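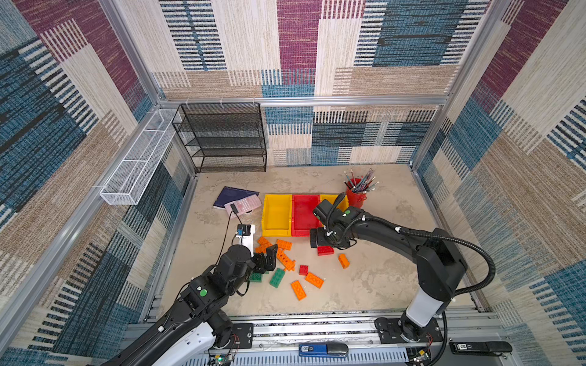
Three bins, pens, calculator.

January 2019

Did the blocks today. I had been putting it off since before the holidays, when Radwa El-Sayed dropped off the whole lot in one Plenico bag and said to do what I liked with them. She thinks there are about 800. I am not going to find out.

I settled on one color to a bin and nothing more complicated than that. Loubna wanted them sorted by size, but sizes take forever and the kids at the Saturday club don't care. They ask for red, or they ask for green.

Lunch was soup. Called the dentist back and got put on hold twice.

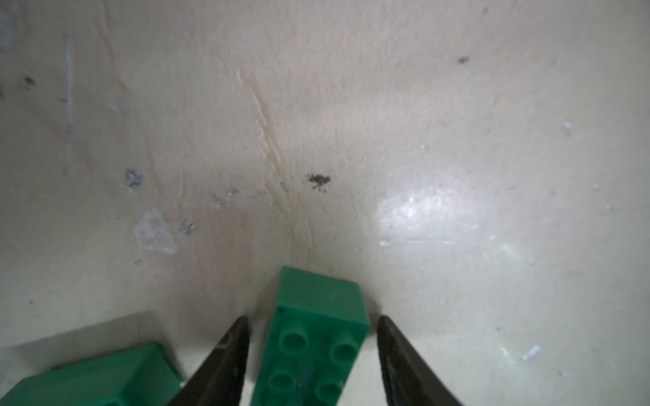

Green was the color I kept leaving for later. My eyes get tired of it, and under the lamp in the evening I mix it up with the blue from the old Bremov set, so I wanted it done in daylight. The studs on these have a hollow in the middle, and the old Bremov ones are solid on top, so at least I can tell them apart by feel. Some could do with a wipe – there are smudges on them and little specks. I'll do that in the sink with dish soap when I have a free morning.

Loubna Lahlou called at four about the shelf. She still wants to give it to the club and I still think it should stay where it is, in the corner. We left it there.

Green is in a yellow bin, orange in the red one, red in the other yellow one. I know red ought to go in red. I may swap them, or I may leave it. Need labels from Abou Zeid, the small ones, and a battery for the kitchen clock.
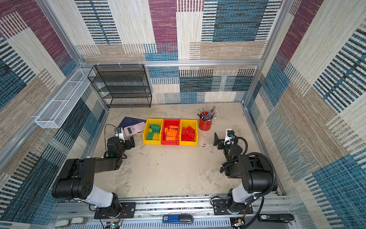
Still to do

Wash the green ones. Ask Radwa if she wants her bag back. Pay Jillow – 600, by the end of the month. Call the dentist again, early.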